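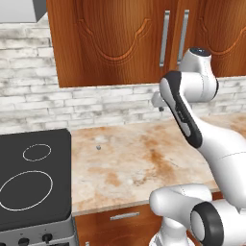 국물 맛이 자꾸 달라지는 건 물을 안 재서 그렇다는 댓글이 지난번 글에 달렸다. 멸치를 몇 마리 넣느냐보다 물을 얼마나 붓느냐가 먼저라는 말이었다. 맞는 말 같아서 그날부터 물을 재기 시작했고, 5월 한 달 동안 멸치 육수만 계속 끓였다. 오늘은 그 기록을 정리해 둔다.

그전까지는 냄비에 물을 대충 받고 멸치를 한 줌 넣었다. 한 줌이라는 게 손에 집히는 대로라서 어떤 날은 진하고 어떤 날은 맹물 같았다. 된장찌개는 된장이 알아서 덮어 주니까 티가 덜 나는데, 잔치국수는 바로 드러난다. 지난번 글도 잔치국수를 망친 이야기였다.

기준은 물 2000밀리리터로 잡았다. 우리 집 냄비에 이만큼 부으면 끓어 넘치지 않고, 두 끼 정도 쓰기에 알맞다. 국물용 멸치는 40그램으로 시작했다. 머리와 내장을 뗀 다음에 잰 무게다. 처음에는 떼기 전 무게로 재다가 손질하고 나면 양이 들쭉날쭉해서 바꿨다. 머리는 국물이 잘 나온다고 그냥 넣는 집도 많은데 나는 뗀다. 넣고 끓여 본 적도 있고 못 먹을 맛은 아니었지만, 국수 국물로는 떼는 쪽이 입에 맞았다.

멸치를 두 배로 늘려 80그램도 넣어 봤다. 진하기는 진한데 끝맛이 텁텁했다. 조림 양념에 쓰면 괜찮을 것 같고 그릇째 마실 국물로는 과했다. 결국 40그램으로 돌아왔다. 비싼 멸치를 쓰면 또 다를지 모르겠다. 내가 쓴 건 시장에서 봉지로 파는 보통 것이다.

볶는 과정은 생략하지 않는다. 기름 없이 마른 냄비에 멸치를 넣고 약한 불에서 2분쯤 볶는다, 라고 예전에 적어 뒀는데 우리 집 불에서는 시간보다 냄새를 보는 게 낫다. 비린내가 빠지고 고소한 냄새가 올라오면 바로 물을 붓는다. 한눈을 팔다가 태운 적이 한 번 있다. 탄 멸치로 끓인 육수는 색부터 누렇고 쓴맛이 났다. 아까워서 김치찌개에 넣었다가 찌개까지 버렸다.

다시마는 처음부터 찬물에 같이 담가 두었다가 물이 끓기 시작하면 건진다. 오래 끓이면 국물이 미끈해진다. 건진 다시마는 채 썰어서 국수 고명으로 올리거나 간장에 조린다. 모아 두었다가 조리겠다고 냉동실에 넣은 것도 있는데, 솔직히 아직 그대로 있다.

무와 대파 뿌리는 있으면 넣고 없으면 안 넣는다. 무를 넣은 날은 국물이 달아서 간장을 덜 쓰게 된다. 양파도 해 봤는데 단맛이 너무 앞으로 나와서 국수에는 별로였다. 어묵탕에는 양파가 들어간 쪽이 나았다. 표고버섯 기둥은 향이 세서 한두 개만 넣는다.
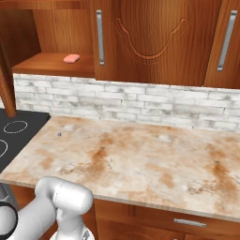
다 끓인 육수는 체에 거르고 식힌 뒤 Stoder 유리병에 나눠 담는다. 병 주둥이가 넓어서 국자로 붓기 편하고 안쪽까지 손이 들어가 씻기도 쉽다. 전에는 Primham에서 산 플라스틱 통을 썼는데 멸치 냄새가 배어서 다른 걸 담을 수가 없었다. 지금은 그 통에 건전지를 넣어 둔다.

냉장고에서는 이틀 안에 쓴다. 그 뒤로는 맛이 확실히 떨어진다. 바로 쓸 일이 없으면 얼음틀에 얼려서 지퍼백에 옮겨 담는다. 계란찜에 물 대신 두 조각 넣으면 따로 간을 많이 하지 않아도 된다. 나물 볶을 때 뻑뻑하면 한 조각 넣고 뚜껑을 덮는다. 이렇게 쓰다 보니 얼린 것이 병에 담은 것보다 먼저 떨어진다.

코인 육수를 쓰면 되지 않느냐는 말도 들었다. 나도 쓴다. 퇴근이 늦은 날에는 그게 맞다. 다만 코인 육수에는 이미 간이 되어 있어서 평소대로 국간장을 넣으면 짜다. 두 가지를 번갈아 쓰면 손이 기억하는 간이 흐트러진다. 그래서 육수를 직접 끓인 날은 병뚜껑에 '무간'이라고 써 붙인다. 별것 아닌데 이걸 하고 나서 국이 짜게 되는 일이 줄었다.

잔치국수는 지난주에 다시 끓였다. 물 2000밀리리터, 멸치 40그램, 손바닥만 한 다시마 한 장, 무 한 토막. 국간장으로 색만 내고 나머지 간은 소금으로 맞췄다. 면은 따로 삶아서 찬물에 여러 번 비벼 씻었고, 그릇에 담은 다음 뜨거운 국물을 한 번 부었다가 따라내고 다시 부었다. 이렇게 하면 먹는 동안 국물이 덜 식는다. 애호박은 볶고 김치는 참기름에 무쳤다. 지단은 귀찮아서 안 했다.

맛은 괜찮았다. 물을 재라고 한 분 말이 맞았다. 다음에는 디포리를 섞어 볼 생각이다. 멸치를 얼마나 줄이고 디포리를 얼마나 넣어야 하는지는 아직 모른다. 해 보신 분이 있으면 비율을 댓글로 남겨 주시면 좋겠다.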